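Sim bench: dropped grips, and a stop we need to talk about

Quick one from the Ardale group this week, sorry, short on time.

Most of you saw the message Monday night. The overnight batch in Jetine went bad partway through – run 1037, for anyone digging in the logs. The arm closed on the hammer fine, lifted fine, then the gripper force fell to zero and the controller kept going as if it still had hold of something. No fault raised. No stop. It carried on like that for 18 more runs before Hafiz Harahap killed the batch by hand.

Cause, as far as we know: the grip check was reading a stale value after the January config got merged back in. Wrong file, old timeout. 300 ms where it should of been 2.

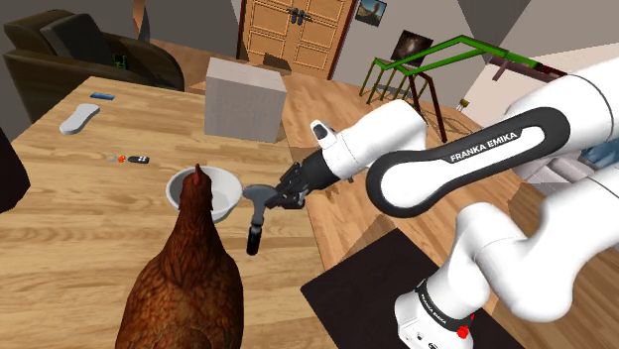

Simulated arm holding the hammer by the bowl, hen at lower left.

Yes it's only sim, and no hardware was at risk. But the same grip check ships to the Nieminen cell, and a dropped hammer over there lands on a real table or a real foot. So until further notice:

No config merges without a second pair of eyes. Hafiz or me.
Nieminen cell stays at reduced speed. Hand tools are off the pick list.
Anyone who pulled the Zandel branch after Friday, pull again. The old one still has the bad file in it.

Fix is in review now. Hafiz wants a hard stop on lost grip, not just a warning, and I agree with him. Still open – why the watchdog stayed quite the whole time. If you have seen that before on any other job, send the log, even a partial one.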